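From: Zainab Adeyemi
To: Flellside Allotments list
Date: 11/07/2024
Subject: Re: Water butts and the standpipe

> Is the lower standpipe going to be turned off again over winter? Last
> year I only found out when I turned up with a full tray of leeks to
> water in. Also, does anyone know whether the old butts by the Cludine
> fence are going spare? I'm on plot 37 and could use one or two.

Yes, the lower standpipe goes off in November as usual. The top one by the gate stays on unless there is a hard frost forecast, and then it will be lagged and shut down at the stopcock. I'll put a note on the gate as well this time.

The butts by the Cludine fence are going spare, but one has a split seam near the tap and I wouldn't bother with it. The other four are sound. They hold more than you'd think, and you won't shift one full, so drain it first. Please don't tip the water onto the path – it runs straight down to the Besmont side and they have complained before.

A few other things while I'm writing.

1. Rents. These stay the same for a full plot. Half plots go up to 15 pounds. If you pay by cheque, put your plot number on the back.

2. Seed order. The Hrubý catalogue has come and is in the hut. Write your order on the sheet with the page number. Last year we had three people asking for "the usual beans", and they got whatever was left.

3. Hut table. Please leave the table clear for the seed sorting, and take your own cups home. The same goes for coats and bags. The picture shows something in teal and black check. 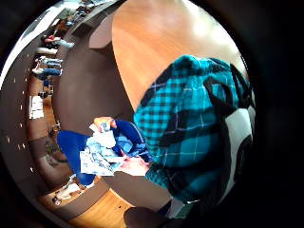
4. Manure. The next load is coming to the top gate. It will be tipped on the left, so keep cars off that side. Two barrows per plot to begin with, then help yourselves to what remains after a week.

If you want a butt, reply to me and not to the whole list.

Zainab
Plot 12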